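Unit 6: Shop-floor chores and the two-finger gripper
Course notes, Valentin Bodin

Reading before class: Nimri, chapter on part handling. Bring the Metik worksheet.

Last unit covered welding and palletizing, where every part arrives in the same spot. Bench work is harder to automate. Taking a desktop computer apart or putting one together is routine for a trained person, and most repair shops still do it by hand. The parts come in different shapes, the slots are narrow, and cables get in the way.

Terms to know: fixture, compliance, insertion force, seating.

A fixture holds loose parts in known positions. It removes much of the searching, but someone has to design it for each set of parts. 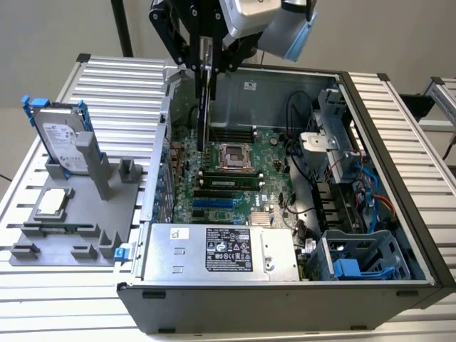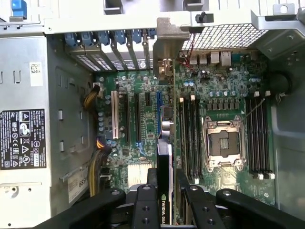 Graphics card held between the fingers, over a blue slot.
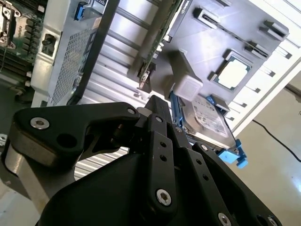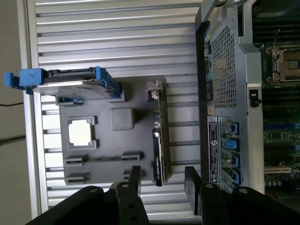
Fixture plate with drive, processor and memory holders, next to the chassis.

Can a robot do this job without a person nearby yet?

In most shops it still needs someone within reach. Placing a part over its slot is largely solved. Pressing it home, and knowing that it has seated, is less reliable, and a crooked card or a snagged wire can stop the whole run.

For the Skirham exercise, write out the steps for replacing a hard drive. Mark each step that depends on touch. Hand in to Mireille Nimri, room 103.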